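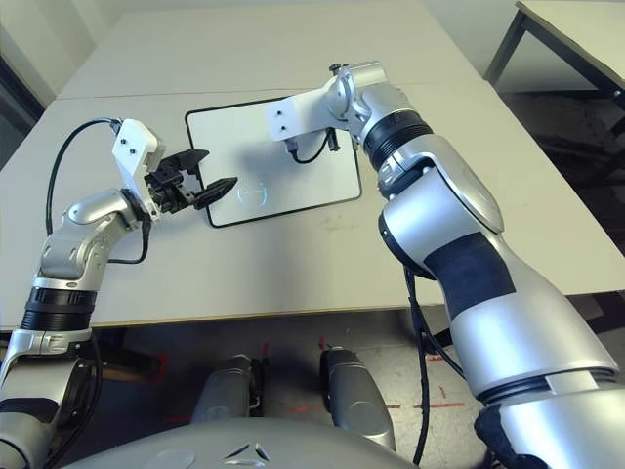

3. Materials and procedure

3.1 Writing surfaces in the classrooms

The study was carried out in two primary schools of the Clakumham district, which we call here by the names of their streets, Murnberg and Cheon. In both schools the pupils write first on a small personal board and copy to the notebook only after the teacher has looked at the board. This habit is old in the district. Older teachers remember slates, and several of them still use the word "slate" for any board that can be wiped.

We were interested in what happens to the spelling of a child between the board and the notebook. Earlier work on drafts looks mostly at paper, where the first attempt stays visible under a correction. On a wiped board the first attempt is lost, and the teacher must remember it or let it go. For this reason we asked the teachers to keep a simple log, one line for each dictated word, with the form that stood on the board before any correction.

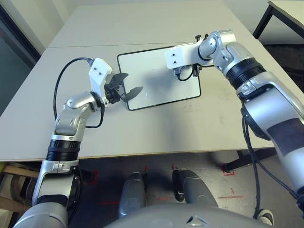 The dictation lists were prepared by Phong Triệu together with the class teachers. Each list had 50 words, taken from the reader used in the second year, and half of the words contained a double consonant. We did not include names of places -- the teachers found them unfair to children who had moved to the district recently. The lists were read aloud at normal speed, each word twice, with a short pause between. In total, 230 children took part, and nine teachers kept the log. One class at Cheon began later than the others, on 7th January, and we analyze it together with the rest.

3.2 Coding of the errors

An error was coded as "corrected" if the form on the board was wrong and the form in the notebook was right. It was coded as "carried" if the same wrong form stood in both places. A third code, "new", was used when the board was right and the notebook was wrong. We had expected this last group to be very small, but it was not, and we return to it in Section 5.
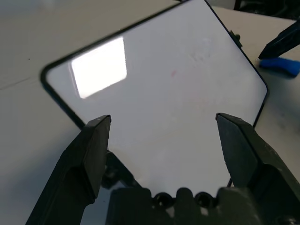

Figure 2. A flat panel with a pale, glossy face and a thin black border. Faint smudges are visible on the face.

Traces of older writing were a difficulty in a few cases. When a board was wiped only with the hand, parts of letters could stay, and the teacher was not always sure whether a stroke belonged to the present word. Such words were marked with a question sign in the log and left out of the counts. The loss was about 2 percent of all words, with no clear difference between the schools. Two coders worked on the Sisent word lists separately and discussed every disagreement until they reached one code.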